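Teleop demos keep failing at the grasp, wrist view only
Posted in: Teaching by demonstration

tillby_k
Recording demos with a leader arm, follower copies me. 70 episodes of putting soft toy vegetables in a basket. Policy gets over the toy fine then closes too early, nearly every run. More episodes or am I teaching it wrong?

furtado9
More. 70 is nothing. I had 265 before mine stopped pinching air.

wikus
Disagree. Bad demos x 265 = more bad demos. Do you pause before you close? If you hover while you think, it learns hovering.

tillby_k
Yeah I pause. Wrist view is hard to judge depth from so I creep in, stop, look up at the real thing, then squeeze.

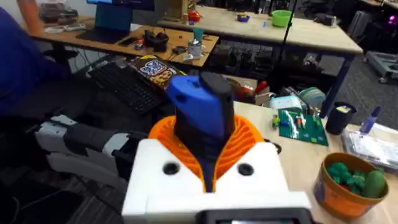

And the desk is a mess, cables and snacks and boards all over. Should I clear it before the next batch?

wikus
Looking up is your problem. You're using info the policy doesnt have. Drive from the camera feed only, one smooth move.

furtado9
Or just add a second camera?? Clutter is fine imo, leave it.

wikus
Clutter is fine if it moves between episodes. If it never moves the thing memorizes it.

Kelly Lopes
Try hand guiding for the last bit — worked on our Zonalo arm. Your hand will be in the shot tho.

tillby_k
ok redid 9 without looking up. Horrible to drive, dropped 2. Will record teh rest tonight and retrain.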